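Celley Small Three-Drawer Desk Unit, white

Item 1347. Sold singly, ships flat or built (your choice, same price).

Hi, Esther here! I've been selling these little drawer cubes since we moved the shop over to Killell, and they're still the thing I get the most email about, so I've finally sat down and given them a proper page.

It's a small white cube with three drawers, one above the other, and a round black knob on each. It sits on top of your desk instead of under it. I use the top drawer for stamps and pens, the middle one for tape, and the bottom one for all the bits I swear I'm going to sort out in December. It doesn't take up much room, and you can still get a parcel or a box of supplies down next to it and have space to work.

I'm also asked whether it looks silly beside bigger storage. I don't think so! White goes with white, and a clear bin full of toy blocks won't clash with it either. If you have one of our lidded boxes, put that behind the cube and you've got an extra shelf for your mug.
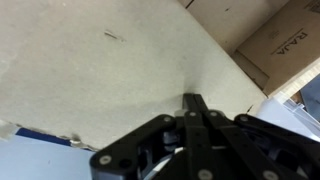
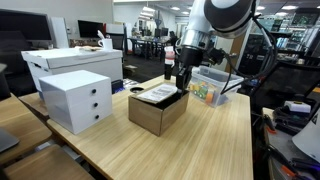 Okay, sizes and so on. The body is all one finish, inside and out, and the knobs unscrew from the inside of the drawer if you'd like to swap them (lots of people do, I've seen brass ones, and a set painted like ladybugs). The drawers slide straight out and don't have a catch, so hold on with your other hand if you've packed one with batteries. Mine are packed with batteries.

Wipe it down with a damp cloth. Please don't use the gritty cream cleaner, it'll take the shine off and then you'll write to me and I'll be sad.

Built or flat?

Flat takes me ten minutes with a cup of coffee. Wafula Okoth, who packs all our orders, does it in 4 and won't let me forget it. If you pick built, it comes in a bigger carton with the drawers taped shut, so peel that tape slowly. If you pick flat, lay the panels out on something soft before you start and leave the knobs for last.

Goes well with

Magesa lidded storage box, white, item 549. The big one. The lid is flat enough to put things on.

Pammont clear bin, item 685. I like these for anything kids need to find by themselves.

Can I stack two cubes? Yes, and I do, but put the heavy stuff in the bottom one. Three gets wobbly. I don't have a black version and I'm not getting one, sorry! Spare knobs come in a bag of three, just add a note to your order and I'll drop them in with the cube.

Returns are the usual thirty days. Keep the carton if you can, flattened behind a door is fine.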